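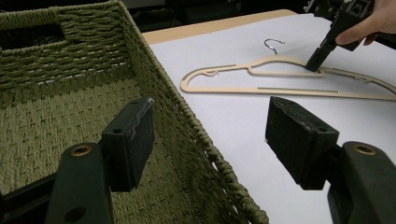 Cesta trenzada de color verde oliva.

Convocatoria de lectores de informe para colección de novela negra y suspense

Etier, sello de narrativa con sede en Skonport, abre una convocatoria para incorporar lectores externos en lengua española. Los seleccionados evaluarán manuscritos inéditos y obras extranjeras propuestas para traducción dentro de la colección Mudgway, dedicada a la novela policiaca, el thriller político y el suspense psicológico. La colaboración es por encargo, a distancia y sin exclusividad.

Objeto del encargo

El lector recibe un original completo en formato EPUB o PDF y entrega un informe de lectura según la plantilla de la editorial. El informe consta de los siguientes apartados:

- Ficha técnica: título, autor, extensión, lengua original, estado de los derechos si se conoce.
- Sinopsis completa, con desenlace. No se admiten sinopsis de contracubierta.
- Análisis de la estructura: punto de vista, orden temporal, distribución de pistas, resolución.
- Verosimilitud del procedimiento policial, judicial o forense, con indicación de los capítulos afectados.
- Estilo y estado del texto. En obras extranjeras, dificultades previsibles de traducción.
- Encaje en la colección y títulos comparables publicados recientemente.
- Dictamen: publicar, publicar con cambios, rechazar. El dictamen debe ser único.

La extensión del informe, sin contar la ficha, no será inferior a 5 páginas. Los originales de la serie tienen una media de 336 páginas; los que superen esa extensión de forma notable se asignan con un plazo mayor, que se fija por escrito en cada encargo.

Requisitos

- Español nativo o nivel equivalente, con redacción correcta según la norma académica.
- Lectura fluida de al menos una de estas lenguas: inglés, francés, sueco, italiano. Para los encargos de sueco se exige experiencia acreditada en traducción o docencia.
- Conocimiento amplio del género, tanto de los autores clásicos como de la producción actual.
- Disponibilidad mínima de dos encargos por trimestre.
- Posibilidad de emitir factura o documento equivalente en el país de residencia.

Se valorará la formación en filología, edición o derecho penal, así como la experiencia previa en agencias literarias, premios o bibliotecas. No se exige titulación concreta.

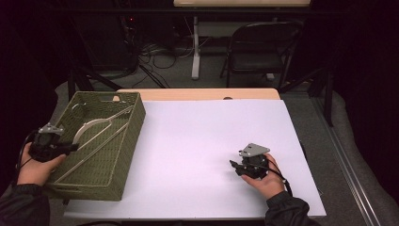
Incompatibilidades

No podrán participar agentes literarios en activo, personas con contrato vigente en otra editorial que publique el mismo género, ni autores con un manuscrito pendiente de evaluación en Etier. Quien haya enviado una obra y haya recibido ya respuesta definitiva puede presentarse sin restricción.

El lector se abstendrá de informar sobre obras de familiares, socios o antiguos clientes. Si reconoce la autoría de un texto remitido sin firma, lo comunicará antes de empezar la lectura y el encargo se reasignará.

Volumen de trabajo

Durante el último ejercicio la editorial recibió 1.818 propuestas, de las que casi la mitad correspondía a Mudgway. La primera criba se realiza internamente sobre sinopsis y capítulos iniciales. Solo pasan a lectura externa las obras que superan esa criba, de modo que el lector no recibe propuestas sin filtrar. Cada original se asigna a dos lectores independientes, que no conocen el informe del otro hasta el cierre del expediente.

El reparto se gestiona mediante Brimden, la aplicación interna de expedientes. El acceso es por navegador y no requiere instalación. Los originales llevan una marca de agua vinculada al usuario y caducan al entregar el informe. No está permitido imprimirlos, reenviarlos ni introducirlos en herramientas externas de resumen o traducción automática.

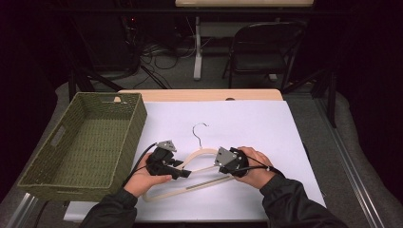 La tarifa se calcula por tramos de extensión y lengua del original, y figura en la hoja de encargo antes de la aceptación. El lector puede rechazar un encargo sin justificarlo en el plazo indicado en la aplicación. El pago se efectúa por transferencia a fin del mes siguiente a la entrega. Los informes devueltos por estar incompletos se abonan cuando se reciben corregidos; la discrepancia con el dictamen no es motivo de devolución.

Presentación de candidaturas

La documentación se enviará en un único PDF e incluirá:

1. Currículum de una página como máximo.
2. Relación de lenguas de lectura, con nivel y forma de acreditación.
3. Un informe de muestra sobre una novela policiaca publicada, de libre elección, con los apartados descritos en esta convocatoria.
4. Declaración firmada de ausencia de incompatibilidades.

El informe de muestra no se remunera y se destruye al término del proceso. No se aceptan reseñas de prensa, entradas de blog ni trabajos académicos en su lugar.

El plazo permanece abierto hasta finales de noviembre. Las candidaturas preseleccionadas realizarán una prueba remunerada sobre un original real, con acuerdo de confidencialidad previo. El resultado se comunicará por correo electrónico a todos los candidatos, y los no seleccionados podrán volver a presentarse en la convocatoria siguiente.

Contacto: Etier, Departamento de Originales, Skonport | © Etier. Todos los derechos reservados | Volver arriba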